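Brirnley Finger Pads (pair), for small grippers

I sell these because I wrecked a board with the old ones. We use a gripper to reseat processors in second-hand desktops, and one Monday our original pads let a chip slide mid-lift. It landed corner first in the socket and bent 5 pins. Loretta Szabo, who had straightened 79 of them by hand the month before, was not thrilled!
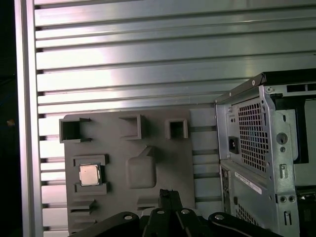 So, the fault. The old pads had glazed over, and the grip check only looked at how far the fingers had closed – it never noticed the chip had moved. These ones have a coarser face and need replacing after 95 hours of running. Please write the hours down.

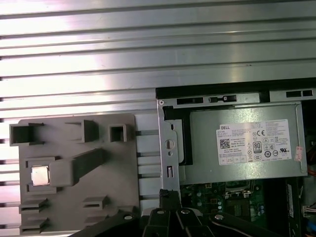
Fitting takes over 2 minutes if you're careful. Power off at the wall first, and I mean the wall, because a paused arm can still move. Set up your pick point before you go anywhere near a real board. We rest the chip in its pocket on a grey fixture plate beside the case, and I'd practise there with a dead processor. 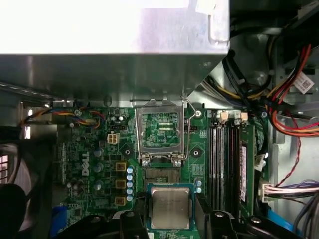

If a chip does slip, hit the stop and leave the fingers where they are. Don't let the program retry! Ours did, and that second go was what did the pins in. Sekar Pillai has since switched retries off on the Amach controller, and I'd do the same on yours.

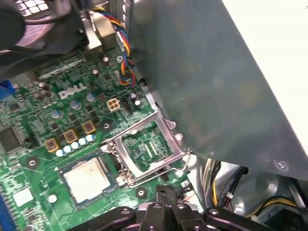

Processor on the board, socket open.

Sold in pairs, screws not included. Worn pads can go in the bin.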